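Home | Sheet Music | Method Books | Accessories | Contact

The Brurkwood Piano Method, Book 2: Left Hand Patterns

If you've worked your way through Book 1 (and well done if you have, it's a good long haul!), you'll know how Bernadette Achterberg likes to teach - slowly, kindly, and with plenty of tunes you'd be happy to play for company. Book 2 picks up where she left off and gives the left hand something to do besides hold down a chord and wait.
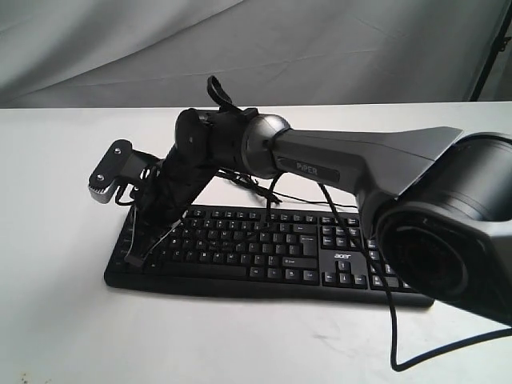
Black computer keyboard on a white tabletop.

There are 50 pieces, nearly all of them a single page, and they go from plain broken chords through stride, a little boogie, and a few waltzes that I've come to love more than I expected to. The fingerings are printed in a good clear size, and the coil binding means the book lies flat on the music stand, even on the narrow one that came with my old upright.

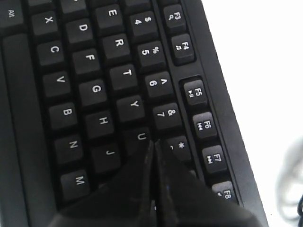 Reading time: 2 minutes

Chord symbols sit over every line, so a guitarist or bass player can join in without a separate part. The hardest section is chapter five, where the tenths come in, and Bernadette has written a rolled version of each one for those of us with smaller hands. Take your time there. I spent most of February on four of those pieces and didn't mind a bit.

The play-along tracks were recorded by the Vadura Trio and come as a download, with the code printed inside the back cover. Each tune has a slow take and a full-speed take, and the piano can be turned off on both.
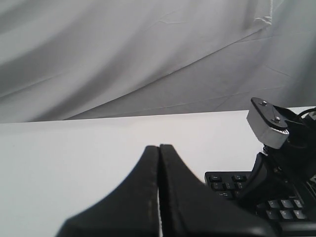
Sunita Pettigrew wrote to tell us that the slow takes are still a bit brisk for her on the boogie numbers, and that she practices those with a metronome first and brings in the band later. She'd also have liked one more waltz.

We keep Book 2 on the shelf most of the year, and orders placed before noon go out the same afternoon. If you aren't sure which book suits you, send us a note saying what you're playing now and we'll gladly help you choose.

Print this page | E-mail to a friend

Related items
The Brurkwood Piano Method, Book 1
Yakubu Easy Duets for Piano
Flurkness Folding Music Stand
Rafferty Kincaid: Waltzes for Quiet Evenings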